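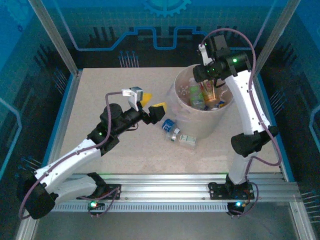

Table Clearing: Small Packaging and the Lined Bin

Print this page | E-mail this page
Last updated: 2025-12-17

This gallery covers the clearing of empty drink and household packaging from a square work surface. Thenmozhi Varma compiled notes on bin liners and mixed packaging in November for the Arthur waste room. The notes apply to light items that one person could lift with two fingers: small bottles, drink cans and flat packs.

Bin and liner

The standard container is a white cylindrical bin with a translucent bag. A translucent bag lets staff check the contents at collection without opening the knot. The liner is folded over the rim by 30 mm and pressed flat against the inside wall. A loose liner tends to slide down when a heavier bottle lands on one side, and the fold then has to be redone by hand.

Bin position is set by the reach of whoever is doing the clearing. Melina Gkikas marked out 42 cm from the front edge in her layout drawing, which suits most items. Tall bottles go in base first. Items that stop on the rim are pushed in before the next one is picked up.

Surface

A speckled beige top hides dust and small drips, so it is wiped after every run whether or not it looks dirty. Labels with fresh glue are the main source of marks. Use a damp cloth, then a dry one. Solvent wipes are kept for ink.

Bottles

Bottles are cleared from the outside of the pile inward. Pulling from the middle makes the rest roll, and a rolling bottle usually ends up at the front edge. Caps stay on -- a capped bottle keeps its shape and is easier to grip at the neck. Bottles over 200 ml are handled one at a time.
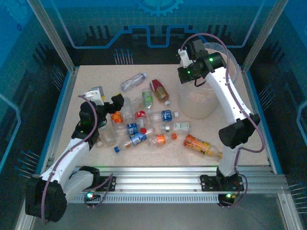 Bottle pile on the speckled tabletop, with the blue graphic walls behind.

Cans and flat packs

A can on its side is taken across the middle. If the wall is badly dented, take it by the rim. Flat packs are picked up by the short sides and dropped in upright, where they use less of the bag.

Changing the bag

Lift the bag straight up and tie it above the rim. Garba Balogun records each change on the sheet by the door, with the time and the bag size. Spare liners are on the lower shelf, to the left of the cloths.

Shares: 69 | Comments: 0
Print this page | E-mail this page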